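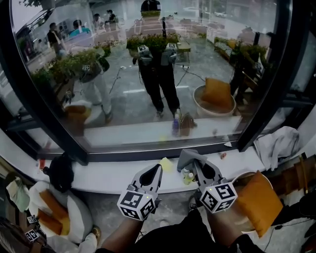
Windowsills are where every café loses the argument with dirt, according to the woman who runs the front room at Bultgate, a small coffee and repairs place with one very big window. She has a lot to say about ledges. A grey cloth, a yellow-green sponge, a couple of small white bottles and a crumpled white towel at the far end, and that's the kit, more or less, all of it living on the sill along with whatever got left there. A black bag. A small red cup. "The cup goes back to the kitchen," she says. "It always comes out again."

We talk standing up. She's got 25 minutes before a delivery and keeps one eye on the door.

So why the window? "People sit by it. It's the first seat to go, every morning, and they put everything on the ledge. Keys, phones, pastry. Then they lean on the glass." She reckons a white sill shows a coffee ring from the pavement outside. Painted it in March, regretted the colour by the weekend, hasn't changed it.

Her method, if you can call it that. Clear the lot off first, don't wipe round things. "Wiping round things is how you get islands." Dry cloth for crumbs, then the sponge, then the towel. Glass last. Two goes at the glass, one in daylight and one after dark when the lights are on inside and you get the whole room back at you in the reflection. "You see smears at night you'd never beleive were there."

She was sold on a spray by Bradex for a while. Went off it. Too much scent, and it fought with the coffee. Now it's warm water and a drop of washing up liquid, in whatever bottle is empty.

The cushions are a sorer subject. Orange ones, bought as a job lot from a shop called Kolev that was closing down, and they turn up in every corner of the place. One in the white basket chair, one on top of the big white cushion. "I wanted something you could see from the bus." Covers come off and get washed every 8 days, which annoys her, she'd like it to be a week but the rota doesn't work that way. The basket chair itself is worse. Crumbs go in and stay in. She turns it upside down over a sheet and bangs it, and that's the only thing that's ever worked.
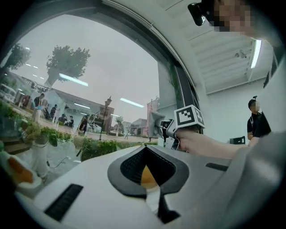
The window end at Bultgate, with the greenery along the black frame.

The frame gets done with an old paintbrush. It curves, so a cloth slides off, and the greenery catches dust like nothing else. She does the low bits herself and leaves the top for whoever is tallest that day. The ceiling panels she ignores. "White, flat, up there. Fine."

Has she thought about paying someone? She had a quote. 3,000 a year for windows and soft furnishings, and she laughed, then felt bad about laughing. The money went on a second-hand Toster grill for the kitchen instead, a machine she talks about far more fondly than any cushion.

Any advice for people with a sill at home? She thinks about it, one hand already on the door. "Keep less on it. I don't, but you should." And get a towel you don't mind ruining, she adds, and dont put plants where you can't reach them.

The delivery's here, early. She moves the red cup on her way past.

Bultgate front room is open daily until the end of the month, then shut on 23rd September for the floor.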